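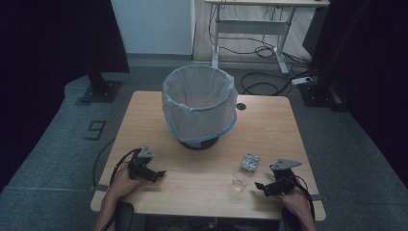 3.2 Arrumar a mesa: o que conta como lixo

Confesso que, quando comecei este estudo, achava que limpar uma mesa era a parte fácil. A gente pega o que sobrou, joga no lixo e pronto! Mas bastou sentar com a Wiesława Wróbel para escrever as instruções e já estávamos discutindo por causa de um copo. Um copo transparente na mesa é lixo ou é louça? E se ao lado dele tem um papel prateado amassado, o copo continua sendo louça ou vira parte da mesma bagunça?

Resolvemos deixar a lixeira em cima da mesa, perto da borda de trás, e não no chão, como em casa. Eu era contra (minha avó teria um ataque), mas o Czesław Sowa insistiu que no chão a pessoa acaba se abaixando, e aí já estamos estudando outra coisa. O saco fica dobrado por cima da borda e preso com uma faixa azul fina, que parece detalhe bobo mas evita que ele escorregue para dentro quando cai algo mais pesado. No estudo-piloto, que batizamos de Plalora, usamos o saco sem prender e perdemos quase 20 sessões só com isso — uma tristeza.

O vocabulário também deu trabalho. Chamamos de "resto" tudo o que já cumpriu sua função (embalagem aberta, papel-alumínio, guardanapo usado) e de "permanência" o que volta ao armário depois de lavado. O copo de vidro entra na segunda categoria, mesmo quando está bem ao lado de um resto, e é nesse caso que as pessoas mais hesitam. Pedi a 80 participantes que classificassem os objetos por escrito antes de tocar em qualquer coisa, e seis deles mandaram o copo para o lixo sem pestanejar. Seis! Fui conversar com cada um, e quase todos me contaram que em festa fazem assim mesmo, com copo descartável, e que nem olharam direito o material.

Para a mesa em si escolhemos um tampo de madeira clara e liso, sem toalha. Sei que pouca gente come assim, mas com toalha o participante tende a sacudir os farelos em vez de recolher objeto por objeto, e a comparação fica impossível.
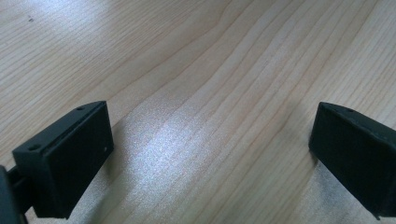
Figura 1. Trecho livre do tampo de madeira clara.

Consideramos a mesa "arrumada" quando só restam nela a lixeira e as permanências, em qualquer posição. A Wiesława queria exigir também que o copo fosse levado até a pia, e ainda acho que ela tem um pouco de razão, mas isso fica para a seção 3.4, junto com a louça.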